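Lab Automation Board > Events and visits > Riditz open day, Mollport

mollport_bench
Posted Monday, August 4, 2025

Hello everyone. I went to the open day at Riditz in Mollport and I promised to some of you a report. English is my third language, so please be patient with me.

They had 70 visitors in small groups. My group had the longest stop at the Motura bench, where two arms share one table with a pipette stand and a clear tube rack. The right arm was holding a tube with orange liquid and the left one had its gripper open.

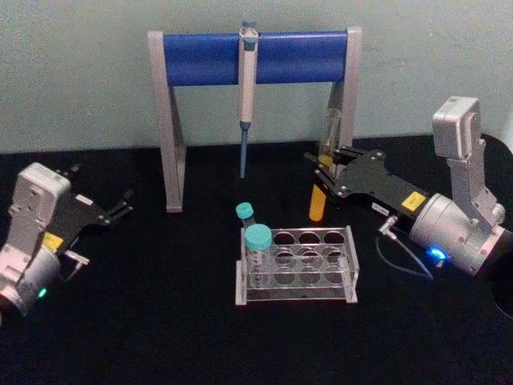
Keerthana Bangera
Lab technician, member of this board

I sign with my name because the organizers asked this of people who write about the visit. Now to the demonstration. The speed was lower than I expected. I work at a bench every day and I would be faster. But the guide explained that the speed was reduced for visitors, and I think this is fair.

ptarmigan_9
Thanks for writing it up. Did they let you choose the task, or was it all set beforehand? I have been to two of these and it was always the same routine, practised until it is boring.

Keerthana Bangera
It was set beforehand. I asked if we could move the rack a little to one side and the guide said not today. I was disappointed by this, I must say. In my lab the rack is never in the same place after lunch.

ptarmigan_9
Then I don't see what you learned. A fixed rack is the easy case.

Keerthana Bangera
I learned how the tube is held, and for me this was useful.

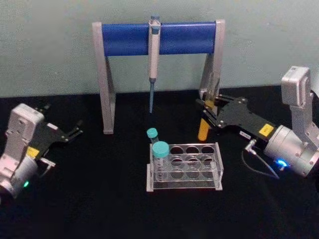
The fingers close on the tube and the bottom stays free above the table, so you can look at the liquid from the side. I also asked about the pipette, which is an ordinary single-channel one on its own stand. I liked that it was a normal tool. In our lab we have a Sastry unit that takes only its own tips, and every September we argue about the cost.

colourless_gel
How many runs have they done with this setup? Any number on the wall?

Keerthana Bangera
The guide said 2,427 runs this year and they hope for 3,000. I asked how many had failed and he promised to send me this by email. I have not received it yet.

ptarmigan_9
You won't.

Keerthana Bangera
Maybe. I will write here if it comes. The other question from my group was about cleaning of the grippers between samples. They wipe by hand at the moment. For my work it would not be enough, but for teaching I would accept it.

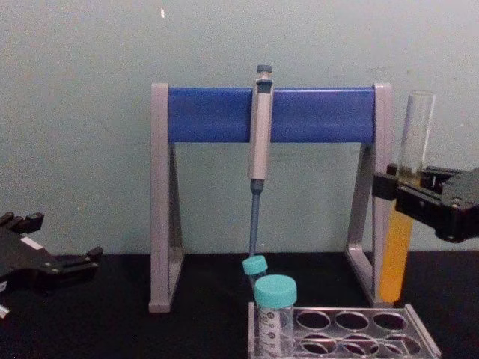

colourless_gel
I disagree on the teaching part. If students see gloves and a wipe at one bench and a strict protocol at the next, they will remember the wipe. I'd sooner have them watch a slow demonstration with the proper cleaning in it, even if the group gets through only half the program.

Keerthana Bangera
Yes, I understand your point and I did not think about it in this way. I will put it in my feedback form, they accept it until Friday.

ptarmigan_9
Put the rack in there too, please.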